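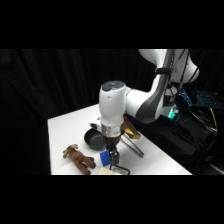
How often does the gripper need to be re-zeroed?

Every 14 days in normal use, and again any time the fingers, the flange or the wrist cable have been touched. The full procedure is in section 11.3 and needs a 3 mm hex key, a lint-free cloth and the finger gauge from the tool roll.

11 Gripper care and re-zeroing

This section covers the parallel gripper on the Endik arm as fitted to the Putarley tabletop cell. It replaces the loose sheet shipped with cells built before June. Cells with serial numbers below 3087 have the older flange and should follow Appendix C for step 4 of section 11.2.

CAUTION: Press the stop button and wait for the status line to read HELD before putting a hand between the fingers. Pausing a program from the keyboard does not remove power from the gripper.

11.1 Before you start

1. Move the arm to the SERVICE pose from the Motion menu. The wrist should point straight down.
2. Clear any objects from under the fingers. Objects elsewhere on the table can stay where they are.
3. Open the gripper fully and press stop.
4. Look along the cables from the wrist up to the elbow. They should lie against the arm with enough slack for the wrist to turn both ways. If a strap has slipped, loosen it, slide it back and close it again by hand. Do not use zip ties on this run.

Note: A strap that is too tight causes the same fault code (E-14) as a worn cable. Check the strap first.

11.2 Cleaning and checking the fingers

1. Wipe both fingers with the dry cloth, from the bracket toward the tip.
2. If there is residue at the tips, dampen the cloth with isopropyl alcohol and wipe again. Let the tips dry before going on. Do not spray anything onto the gripper.
3. Check the finger screws with the hex key. They should not turn under light hand pressure. If one does, remove it, clean the thread, add one drop of medium threadlocker and tighten it to the value printed inside the tool roll lid.
4. Check the flange for play. Hold the gripper body and try to rock it gently from side to side. Any movement you can feel means the flange screws need attention before the cell is run again.
5. Look at the tips from the front. They should sit level with each other. A small step between them can be taken out by loosening one finger and resetting it against the gauge.

Replacement tips are sold in pairs under part number 3427. Always change both, even when only one is worn. A new tip next to an old one will pull objects to one side as the grip closes.

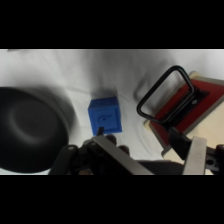 11.3 Re-zeroing

1. Release the stop button and wait for READY.
2. Open Tools, then Gripper, then Zero. The current offset is shown at the top of the page. Write it in the cell log.
3. Place the finger gauge between the tips and choose Close Slow. Keep your other hand on the stop button.
4. When the fingers stop, choose Set Zero. The offset should change by less than 0.3 mm from the last entry in the log. A larger change usually points to a loose finger screw, so go back to 11.2 step 3.
5. Open the gripper, take out the gauge and run Close Slow again with nothing between the tips. They should meet without a click.
6. Save. The new value is not kept through a power cycle until you do.

11.4 Test grip

Use a rigid block with flat sides for the test. Soft toys and sponges give under the fingers and will hide a bad zero.

1. Set the block on the table within easy reach of the arm, with two opposite sides facing the fingers.
2. Run the program GRIP_CHECK at low speed.
3. Watch the wrist camera view as the fingers come down. Both tips should clear the block by a similar amount. If one touches early, stop the program and repeat 11.3.
4. Let the program finish its lift and hold. The block should not turn or slide in the grip.

Note: If the table has a cloth cover, pull it flat where the block will stand. A fold can tilt the block enough to fail the test - the gripper itself may be fine.

If the test fails twice in a row, leave the cell held and send the log file to Gilchrist service. Include the offset values before and after, and say whether the tips have been changed.

Revised 10 January 2024. Continues with section 12, Wrist camera.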